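Hand-held gripper comparison: frequently asked questions
Zullovcombe bench notes, maintained by Dougal Guthrie and Fatima Ekwueme

What is being compared?
Two hand-held grippers, the Jestano and the Matei. Both carry a camera looking down over the fingers and both log to the same recorder. The comparison covers finger pads, camera mounting and the trigger linkage. It does not cover arms. The Grineo controller has its own page.

Do both grippers use the same pads?
They do for the scored runs. We cut pads from one sheet and fit them to both sets of fingers, otherwise the result says more about the rubber than about the gripper. Pads supplied by the makers were tried first and those runs are kept in a separate folder.

How many runs are in the current set?
2901 were recorded against a target of 3000. The shortfall is from sessions dropped in October after a clock fault in the recorder. We have not topped the set up, as the pad sheet had been used by then.

Which objects are used?
Household items with awkward edges: picture books, coasters, envelopes, a plastic ruler. Flat things separate the two grippers far better than blocks or cups do. A closed book lying on a table is the hardest regular item, and most of the disagreement between operators comes from how they approach its edge.

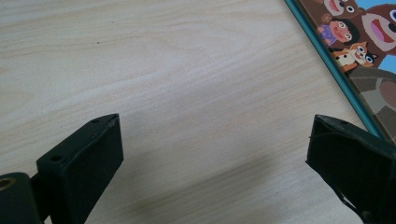 Finger pads at a picture book on the pale wooden table. Note the loose strands on the right-hand pad.

When should a pad be replaced?
Replace it when an edge lifts or strands hang clear of the finger. Lighter wear along the top rim can be left. Change both pads together, even if one still looks sound – a fresh pad against a worn one closes off centre and the width reading drifts.

Can I glue a peeling edge back down?
Not for scored runs. Glue stiffens the corner, and thin covers then slide off it. For practice it does no harm.

Does the table surface matter?
Yes. Pale wood gives the camera little to track when the view is mostly bare table. Keep at least one patterned object in view at the start of each run. Soft shadows between the fingers are acceptable. Hard shadows from a desk lamp are not, and the lamp should be moved before recording.

What camera settings are used?
Fixed exposure and fixed focus on both grippers. Automatic exposure was dropped early on: the black fingers take up enough of the view to pull the brightness about as the grip closes.

Why does my width reading not return to zero?
Check the finger screws first, then the linkage. If both are tight, run the zero routine with the pads fitted. Zeroing on bare fingers leaves an offset of twice the pad thickness.

Is there a preferred gripper yet?
No. Fatima's view is that the Matei is easier on thin covers and the Jestano holds its zero longer. Dougal has asked for a further 610 runs on books alone before either goes into the report.

Can I have the raw logs?
Ask Dougal. State which pad set you need, as the two folders use the same run numbers.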